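Workshop notebook, Grirkurbridge
1 Nov 2021
Small rack, Skandlow version, with things on it

Carried on with the small rack. The point for today was to stop looking at it bare and use it the way somebody in a one-room apartment would, with clothes on the rod and the shopping put down next to it. Ardalan still thinks the tray is too shallow to be worth the extra wood. I wanted to see it in use before arguing about it again.

Reference numbers from the July drawing, so I don't have to dig it out: posts 603 mm, clear width on the rod 400 mm, rod 12 mm. The rod came from Mollent with the last order. Base and posts are our own. Finish is the Heydari clear, one coat so far. I have not sanded between coats yet and there is still a rough patch under the rod on the left post.

Hung the zebra print on the left with the dark blotchy one right beside it. Strong patterns are useful for this. I can tell from across the room when something has twisted on its hook or the hem has swung around, and with plain gray cloth I never notice. Pink hanger for the zebra, cream for the other. They're the short hangers from the drawer under the window. The long ones catch on the post.

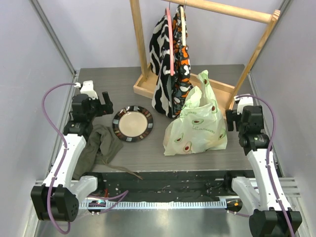

The main trouble is length. Anything longer than a shirt gets to the tray and then hangs out over the front edge, and once a bag is standing there as well the cloth and the bag want the same space. Behrouz says just make the posts taller. I don't want to. At 603 it still goes under the wall shelf in the back room, and Mollent's cartons stop a little above that. Taller posts mean a different carton and the quote all over again.

Other choice is to move the rod back toward the wall by 12 mm. That would give the front of the tray a bit more room without touching the posts. It needs new end blocks and I have scrap for one pair. Will try that first.

Rod seems to run down a little to the right. Could be the base sitting at an angle on the table, could be my drilling. Check it with the small level on the flat bench before blaming either one. If it's the drilling, the right post gets remade, and I'd do the rough patch on the left one at the same time.

Groceries next. The avocado bag is the one everybody here grabs because it lives on the hook by the door. Thin plastic, crinkles up, handles stand up when it feels like it. Good stand-in for normal shopping. A stiff paper bag would make any rack look well behaved.

Notes on where to set fruit down, mostly for the instruction sheet:
- Bag on the table in front of the rack, not in the tray. The raised edge tips it.
- Heavy round fruit in first, grapes last. We keep doing this backwards.
- If the bag is going to be unpacked at the table, lay it on its side and open the mouth before reaching in. Pulling things up out of a standing bag drags the plastic against the hems.
- Keep wet produce away from the clothes. Obvious, but put it on the sheet anyway.
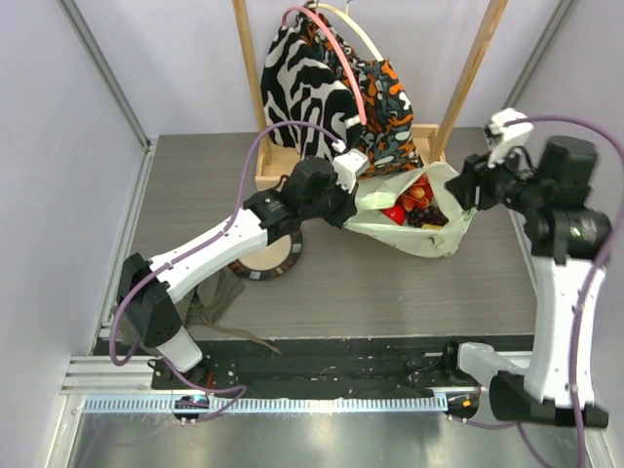

Behrouz asked if the tray should take the fruit directly, no bag. I say no. One coat of Heydari will not stand up to a leaking grape, and the sheet would then need a paragraph about wiping. The tray is for shoes, gloves, keys in a dish. If people put apples in it that's up to them.

Ardalan's counter was to drop the tray altogether and run a single bar between the posts. Lighter, and 100 g less wood by his figuring. I haven't checked the weight. My worry is stiffness. The tray is what holds the posts square, and with a bar I'd expect it to rack sideways as soon as somebody pulls a coat off one end. He can mock one up in scrap and we'll put the same two pieces on it, same hangers, and compare.

To do:
- level check on rod, flat bench
- new end blocks, one pair, rod 12 mm back
- sand left post, second coat on everything
- ask Mollent for the carton drawing with inside dimensions this time
- rewrite the line about bags on the sheet, the old one says "place items at base" and could mean anything
- short hangers back in the drawer under the window
- fruit to the kitchen, avocado bag back on the hook

Ardalan has the July drawing at his bench. Get it back before cutting the blocks.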